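Gruvinau Bench Cell – tabletop pick and place for small workshops

Product page – updated 16 Jun 2019

Item no. 1141
Supplied by Cillel
In stock: yes, lead time 3 weeks

One arm, one round table, one pedestal. Takes over the fiddly small-part handling on a bench so your people can get on with the rest of it. No line rebuild needed.

What it does
Picks up small items and puts them down where you want them. Sorting, setting out, clearing away, feeding a fixture. Mixed items on the same table are fine, they don't have to be in a row. Two-finger gripper as standard, other fingers on request (ask first, not all shapes suit).

What changes on the shop floor
Quite a bit, so read this before ordering.

The reaching job goes. Whoever used to sit and place parts all shift will now be loading trays, checking finished work and sorting out the odd ones the arm leaves. More walking, less sitting. Some people like that, some don't. Talk to them before the cell arrives – we have seen it done the other way round and it went badly.

Breaks get easier. The cell can run through lunch if the tray is full, so no more staggered cover on the bench. Check your own rules on unattended running.

Someone has to own it. Pick one person per shift to be the cell lead, give them proper time for it. It is not a thing to add on top of a full job. Training is 3 days on your site, included in the price, for up to four people. Further places charged seperately.

Pay grades – not our business, but customers ask. At the Drulano works the cell leads moved up one grade after the trial. Your call.

Try it on screen first
Every order comes with a simulated version of the cell. Same table, same arm, runs on an ordinary office PC. Staff can practise on it before the real one turns up, and you can test your own parts if you send us drawings. Nothing gets bent or dropped on a foot. We put all sorts on the practise table, not just parts, so operators get used to giving instructions for things they haven't seen before.

Licence is for 20 users. Ask if you need more.

Sold with
– arm and controller
– two-finger gripper
– round table, dark matt top
– pedestal, bolts to floor
– Ko job editor (drag and drop, no coding)
– simulated cell, as above
– printed quick start, English only for now

Not included
Guarding, floor fixings for uneven floors, air supply. A risk assessment is yours to do, we can recommend someone.

Servicing
First service at 4000 running hours. Gripper fingers are a wear part, keep a spare set in the drawer. Phone support on working days. If it stops mid-job, don't force the arm by hand, use the release in the quick start.

Returns
Unopened, within the month. Opened cells by agreement only. The software licence can't be refunded once its activated.

Coming later in June – second tray option, prices to follow. Existing customers get an email.

Practice cell, table with mixed items:

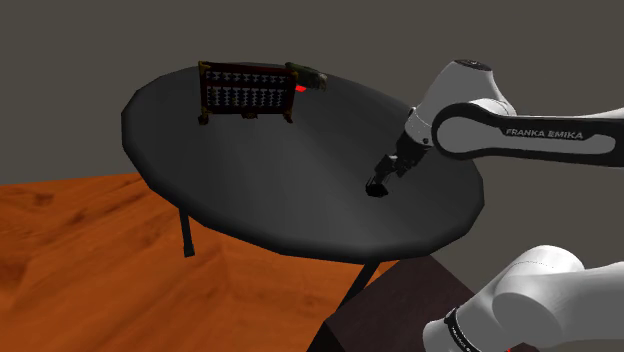 Drulano: We've had ours on the packing bench since the spring and I'd back up the bit about telling people early. Ours heard about it from the delivery note. The practice version did more to calm things down than any meeting, a few of them were on it every lunchtime. Would like the second tray though, we're refilling far too often. Any chance of a price before the end of the month?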